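# 部屋探し、三軒目でだいたい心が折れる

十月に入ってから、土曜がまるごと内見に消えている。

いま住んでいるアパートの更新通知が来たのが発端だった。家賃の改定について「近隣相場を鑑み」と書いてあったのだが、近隣相場を鑑みるなら、まず二階の廊下の電球を鑑みてほしい。夏から点いていない。夜は鍵穴を指先で探している。

というわけで、引っ越すことにした。正確に言うと、引っ越すと友人に宣言してしまったので、後に引けなくなった。

## Urkdale の一軒目

最初に見たのは Urkdale の坂の上にある部屋だった。募集ページには「眺望良好」とあった。良好だった。そこに着くまでの坂も、たいへん良好な角度だった。

不動産屋の Jamie Tindall さんは坂の途中で一度も息を切らさず、近くのパン屋の話をずっとしてくれた。こちらは相槌すら打てない。「お仕事は在宅ですか」と聞かれて、うなずくのが精一杯だった。

部屋そのものは悪くない。日当たりがあり、台所に窓があり、洗濯機置き場が室内にある。問題は冷蔵庫置き場で、いまの冷蔵庫を入れると扉が半分しか開かない計算になる。半分開けば牛乳は出せる。鍋は無理だ。カレーを鍋ごと冷蔵庫に入れる派の人間として、ここは譲れなかった。

家賃は月1,216。管理費はそこに含まれず、申込書の裏の小さい字に書いてあった。裏があるなら表に「裏あり」と書いておいてほしい。

## Bainbridge の二軒目

次は Bainbridge の、一階がクリーニング店になっている建物。一階に店があると夜は静かですよ、と言われた。たしかに夜は静かだろう。朝の七時に業務用の機械が動き出すことについては、こちらから聞くまで話題にならなかった。

月1,560。三軒のうちで真ん中の値段で、私はこの「真ん中」に弱い。定食屋でも必ず竹を頼む。松を頼む勇気がなく、梅を頼む潔さもない。不動産屋はきっとそれを知っていて、見せる順番を決めている。

間取りは細長い一部屋で、玄関から奥の窓まで一直線に見通せる。Jamie さんは「抜け感」と呼んだ。私の語彙では「廊下」である。ベッドを置いて、机を置いて、本棚を置いたら、人間は横歩きで生活することになる。

あと、備え付けのクローゼットがなかった。これは地味に効く。服は少ないほうだと自分では思っているのだが、前回の引っ越しで段ボールに詰めたとき、コートだけで一箱が埋まった。誰があんなに買ったのか。

壁は白で、ハンガーラックを一本置けば足りるかどうか、ずっとそのことばかり考えていた。
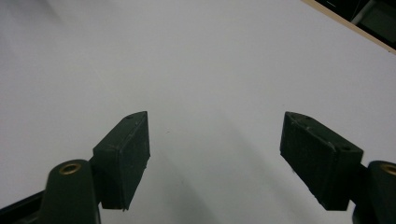
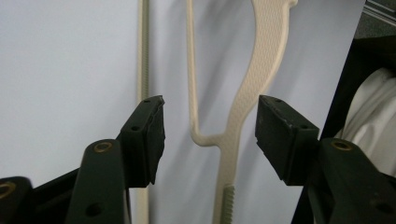
## Lurkport の三軒目

最後が Lurkport。港の近くで、駅からはバスになる。バスは一時間に二本だと聞いていたが、停留所の時刻表をよく見ると、二本目の横に小さく「学期中のみ」とあった。私はもう何年も学期中ではない。

月1,773で、三軒の中ではいちばん高い。そのかわり広い。クローゼットもある。しかも二つある。片方を開けたら前の住人のものらしい突っ張り棒が残っていて、Jamie さんは「サービスですね」と言った。この人のこういうところは嫌いではない。

窓を開けると海の匂いがした。いい匂いだと思ったのは最初の一分で、そのあと風向きが変わり、魚の加工場の匂いになった。毎日ですか、と聞くと、「風によります」とのこと。風は毎日吹く。

それでも、帰りのバスを待ちながら、三軒の中ではここだなと思い始めていた。足が疲れていて、座れるベンチが停留所にあったからかもしれない。判断力というのは、だいたい足の裏にある。

## 申込金という関門

店に戻って話を聞くと、申込金が500かかるという。入居が決まれば初月の家賃に充当、こちらの都合で断れば戻らない。

「先方の都合で断られた場合は?」と聞いたら、全額戻りますとのことだった。そこは書面でもらった。前の引っ越しのとき、私は口約束というものを信じて、退去時に襖の張り替え代を払っている。襖には一度も触っていない。猫も子どももいない家で、襖がどうやって傷むのか、今でもときどき考える。

書類には勤務先、収入、緊急連絡先のほかに「入居希望理由」という欄があった。「電球が切れているから」と書きかけて、消して、「通勤の都合」と書いた。在宅なのだが。

## 管理会社のアプリについて

三軒とも管理は Manau という会社で、問い合わせも修繕の依頼も専用のアプリから送るらしい。便利だと思う。紙の申請書を大家さんの郵便受けに入れて、返事を待って、もう一度入れる、という現在の方式に比べれば、たいていのものは便利だ。

ためしに登録だけしてみたら、ようこその通知が三通、続けて来た。どれも同じ文面だった。修繕の返事もこの勢いで来るのなら文句はない。

登録画面で「現在のお住まいの満足度」を五段階で聞かれ、二をつけた。一をつけなかったのは、隣の部屋の人がときどき梨をくれるからである。引っ越したら、あれはなくなる。そこは家賃の比較表に入れていなかった。

## 現時点での持ち物

申し込むかどうかは、まだ決めていない。ただ、気の早い私はすでに段ボールの相談をしていて、近所のスーパーからバナナの箱を四つもらってきた。丈夫で、持ち手の穴があり、底も真ん中に穴が開いている。小物を入れるとそこから落ちる。さっき靴下が落ちた。

来週はもう一度 Lurkport に行って、風向きの違う日の匂いを確かめるつもりだ。Jamie さんには「匂いの再内見」とメールした。返信は「承知しました。帽子は飛ばされますのでご注意ください」だった。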